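Children's Publishing, Unit 5: From Manuscript to Picture Book
Course notes, R. Pritchard

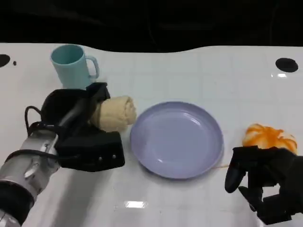 EDITORIAL

Most houses receive far more manuscripts than they can use. At Watley, a reader sees the first 20 pages of a novel, or the whole text of a picture book, and writes a one-page report. The editor reads the report first.

A picture book is usually 32 pages. Take out the title page, the copyright page and the endpapers if they are part of the count, and see how many spreads are left for the story. Mark the page turns on your own copy before class.

Terms to know: spread, gutter, dummy, bleed, slush pile, advance.

The text and the art are often edited separately. The author may not meet the illustrator at all. Notes on the sketches go through the art director.

Reading: Mirner, chapter 17. Bevan, the section on school visits, is optional.

Assignment: write a reader's report on one of the sample manuscripts. Say what age the book is for and whether you would ask to see more. Due at the start of Unit 6.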